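Vosono Robotics Club – Simulation Safety Checklist, Kitchen Table Task
Project: Nellard two-arm model
To be filled in before any program is moved from simulator to the real arms.

1. Joint limits loaded from the club file, not from the default one. OK
Comment: The default file permits the wrist to turn too far. Please delete old copies from your laptops.

2. Speed limit set to 40 percent for first run. OK
Comment: Was at 100 when we opened the project in the morning. Corrected.

3. Both arms can reach their start position without crossing. OK

4. Gripper comes to the object from above and does not push the table. REPEAT
Comment: Log shows contact with the table at step 1,563. The approach height must be raised before the next test.

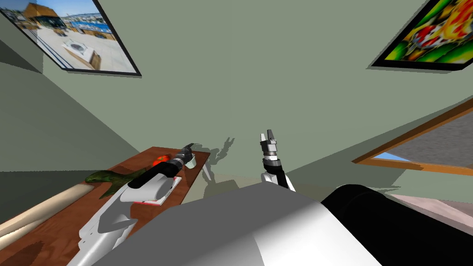
Item 4, head view: left gripper just above the red fruit, right gripper raised.

5. Small objects near the target are included in the collision list. NOT OK
Comment: The white item at the far end of the table is missing from the list. It stands beside the fruit, so the fingers have little space there. Team Drulen will add it.

6. The arm which is not working stays away from the table. OK
Comment: Accepted for this task only – with the Ezeani task the rule is different, see page 2.

7. Stop command tested from the keyboard. OK
Comment: Tested 4 times, also during fast movement.

8. Random start positions switched on. NOT CHECKED
Comment: We had no more time in the lab.

Result: not released for the real arms. Items 4, 5 and 8 must be done again, and the new log should be attached to this sheet.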